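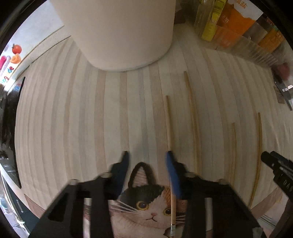
One visitor to the Ormsby open day asked why the fingers were so slow to close, and was told that they closed at the speed of the person holding them. The reply serves well as an introduction to this chapter, which concerns tools that are guided by hand and the records made while they are in use.

## Chapter 7: The Open Day as a Source of Evidence

The open day at Ormsby was held in April by Sturano, a firm that builds grippers and teaches their use. Visitors were admitted at ten in the morning and given a printed sheet listing the tasks to be shown. Most of these were household tasks, carried out on an ordinary table. Thin objects such as chopsticks received particular attention. A stick lying flat on cloth offers very little height for a finger to grasp, and the cloth itself may be pinched along with it.

Sturano had by then recorded 2,739 attempts, of which 481 dealt with thin objects. In 184 of those the operator abandoned the first approach and began again from a different angle. The firm kept these attempts in its records – a decision to which we return in Section 7.3.

A second demonstration, under the name Gakum, took place in the afternoon. It used the same tasks but a different group of operators, none of whom had handled the tool before. The notes taken by students from the Ciment training centre form the basis of the exercises in this chapter.

By the end of this chapter, readers should be able to:

- describe the difference between a tool guided by hand and an arm that moves under its own control;
- plan a demonstration for visitors with no technical training;
- keep a fair record of attempts, including those that were abandoned.

### 7.1 Before the visitors arrive

A demonstration begins with the choice of task. The task should be familiar to the visitor, short enough to be repeated, and difficult enough to be worth watching.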